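Zokow Hand-Held Gripper Kit: Set-Up Guide
February 1, 2023
By Gendatix Documentation

Section 4. Pairing and Marker Check

Complete Section 3 (charging and firmware) before you start. Both grippers must be switched on and at rest, with the fingers open.

4.1 Hold one gripper in each hand, or give the second to another operator. Face the marker on the second gripper toward the camera of the first.

4.2 In the Surnness app, open Devices and select Pair. Keep the marker in view until the status line reads LOCKED.

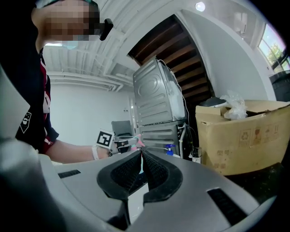
4.3 Set the working distance to 40 cm and press Confirm. If the reading drifts, repeat from 4.2.

Note: Do not touch the printed face of the marker. Wipe it with a dry cloth only. A scratched marker must be replaced.

4.4 Squeeze and release each trigger fully. The app logs finger travel as a percentage. A closed reading above four percent means the pads need to be reseated (see Section 6).

4.5 Move the second gripper slowly from left to right across the view, then back. Keep the wrist level.

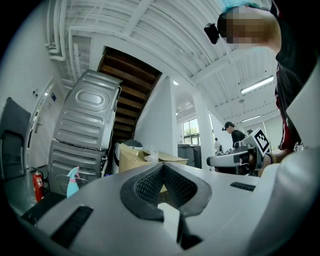 4.6 Repeat 4.5 with the grippers exchanged. Save the result under a new session name. The file is rejected if it holds fewer than 900 valid samples.

CAUTION: Keep fingers, sleeves and straps clear of the pads while the trigger is pressed.

CAUTION: Stop work if the app shows error 37. Switch off both grippers before you remove a battery.

4.7 Close the app and go to Section 5.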